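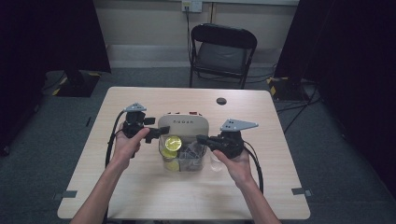
Left hand-held gripper: jaw value freezes in the middle of a recording, then jumps

Posted in: Hand-held tools and recording
Tags: gripper, cable, lost signal, replay

quiet_bench

Hello to all. I would like to ask for advice about a fault which I could not find in the older threads. I read those about "jaw value has noise" and "trigger does not come back to zero", but my case looks different.

We use two hand-held grippers, black, with a trigger at the handle, one for each hand. On top of each there is a gray triangular plate with small holes. Each gripper has its own cable. They were delivered by Janevski, and for the recording we use the Brudness software, with the settings as they came. A person sits or stands at a table and does small tasks with both grippers, and the software writes down the position of each gripper and how far the jaws are open. Later we play this on two arms.

The fault is as follows. In the left gripper, the jaw value sometimes stops changing. The person continues to squeeze and release, the jaws move normally, but in the file the line is completely flat. After a while it jumps to the correct value and everything is good again. The position of the gripper is recorded well during all this time, only the jaw value is wrong. No error message appears on the screen, also not in the log, or I do not know where to look.

I went through all recordings of this task, which is 246 files. The fault is in 11 of them. All of them are the left gripper. The right one never did it. The flat part is sometimes very short and sometimes so long that the whole grasp is missing.

How we discovered it is the part I am not happy about. We played one of the bad files on the arms. In the file the left jaws stayed open when they had to be closed, so the arm went to the cup, did not take it, and moved away as if it was holding something. Then the value jumped, and the jaws closed with full speed while a colleague was reaching in to put the cup back to its place. The jaws touched the sleeve and did not catch a finger. We stopped everything for that day, and I reported it at our site (we are in the Trukwood building, they are strict there, and I think they are right).

What I tried until now:

I changed the port on the computer. The fault came back on the next day.

I restarted the software between every recording. It seemed better in the morning and then it was the same.

I cleaned the trigger with a dry brush. No difference.

I held the gripper without moving it and only squeezed the trigger, for a long time. Never a fault. This is what makes me confused, because if the sensor is broken, I would expect to see it also in this case.

Is it the sensor, the cable, or the software? And how do other people check their files before they play them? I would be thankful also for a partial answer.

dustcover

It's the sensor. Ours was the same, we sent it back and got a new one. Don't waste time on it.

 quiet_bench
 Thank you. Did yours also work well when it was held still? I am asking because they will want it described before they accept a return.

 dustcover
 Don't remember, sorry. It was before summer.

pale_solder

I think I can help with this, because we had the same symptom on our pair. Please excuse the long answer.

The important sentence in your post is that the fault never comes when you hold the gripper still. A bad sensor usually does not care if your arm moves. A bad cable, or a connector with a weak contact, does care. In the model we have, the jaw signal goes through the cable, but the position comes by another way, so it is possible to lose one and keep the other. You should verify that yours is built like this, as there was more than one version.

Please do this test, it takes a few minutes:

First, disconnect the arms, or at least press the stop and leave it pressed. You will be moving jaws and cables, and it should not be possible that something follows you.

Open the live view in Brudness, so that you see the jaw value as a line. Hold the left gripper in the normal way and squeeze slowly, open and close, without stopping. While you do this, let a second person bend the cable gently, beginning at the gripper and going a hand's width at a time toward the computer. Do not pull. Look at which place the line becomes flat.

Then exchange the cables between left and right and repeat. If the fault goes over to the right gripper, the cable is guilty. If it stays at the left, then it is the socket in the gripper or the sensor, and my colleague above may be correct.

With ours it was the cable, very close to the plug. The reason was how we worked. The cable hung down next to the forearm and went to the table, and when the person turned the wrist to reach something in the middle, the plug took all the bending. The left cable suffered more in our case, as the left hand was the one that tilted the container and the right hand only picked. Maybe your task is also not symmetrical.

To repair it: replace the cable, do not try to tape the old one. For the new one, make a small loop near the gripper and fasten it to the body with a soft strap, so that the loop moves and the plug does not. Then lead it back along the forearm and fasten it again loosely near the elbow, with enough slack to stretch the arm fully. If you fasten it too tight, you only move the problem to the other end.

Regarding the missing error: the software repeats the last good value when nothing new arrives. In our version there is an option for this in the input settings, called "hold last". If you turn it off, a gap is written in the file as a gap, and the recording gets a warning mark. I do not understand why it is turned on at delivery. For a live display it looks nicer, but for a file that will later move an arm I find it dangerous.

 quiet_bench
 I did the test this afternoon. The line becomes flat when the cable is bent directly behind the plug, every time. With exchanged cables it goes over to the right gripper. So it is the cable. And yes, with us too the left hand does most of the turning. I also found "hold last", it was on. Thank you very much, this was very clear.

 pale_solder
 Good. Please look at the right cable also. It has made the same number of hours.

northstair

The answer above is right about the cable, and I do not repeat it. I want to write about the other half, because a new cable will also get old one day, and then the person with the sleeve has less luck.

I see two separate problems. One is a bad signal. The other is that a person could have a hand near the jaws while a file was running. The second one you must fix even if the first one never comes back.

What we do on the Flotine line, where we play files from hand-held grippers every day:

Nobody reaches in during replay. If an object falls, or the cup is not where it should be, the replay is stopped, the stop is pressed, and then the object is put back. It costs time. People complained in the first weeks and later they did not complain.

The first replay of any new file is with an empty table and reduced speed. You will see a jaw jump very well without any object.

We limit the closing speed and the force of the jaws in the controller of the arm, and not in the file. A file can contain any nonsense, and the controller should refuse it.

Every file goes through a small check before it is allowed to be played. The check is simple. If the jaw value is exactly the same for more than 30 samples while the gripper moves, the file is put aside for a human to look at. Also if the value changes between two samples more than a hand can possibly do. Some good files are also put aside, when the person was really holding an object without moving the fingers. A real hand always shakes a little, so in a good sensor the value is almost never exactly the same, but it depends on the resolution of yours. Try it on your 11 bad files first. If the check does not find all of them, make the limit smaller.

About your bad files: I would not try to repair the flat parts by drawing a line between the values. You do not know when the jaws closed. Take these files out, and if they were used for training something, train it again without them.

 quiet_bench
 Thank you. The check found 10 of my files at your limit, and the last one has only a very short flat part, so I made the limit smaller as you wrote. It also found 2 files which I had counted as good. I looked at them and they are bad, I missed them with the eye. All are removed now.

 The rule about not reaching in is printed and hangs next to the stop. The controller limit I must still discuss, because I am not allowed to change it alone.

 northstair
 Then please do not replay with objects until it is changed. The empty table is enough to test the cable.

 quiet_bench
 Agreed. New cables are ordered for both sides, and I will write here if the fault returns with them.

 tinwhistle
 Same thing here but with the right gripper, and our software has no "hold last" in the input settings. Is it in another place?

 pale_solder
 In the older version it is under the device, not under input. Select the gripper, then advanced. It has a different name there, I believe "keep value on loss". You have to set it for each gripper separately, and restart the program after.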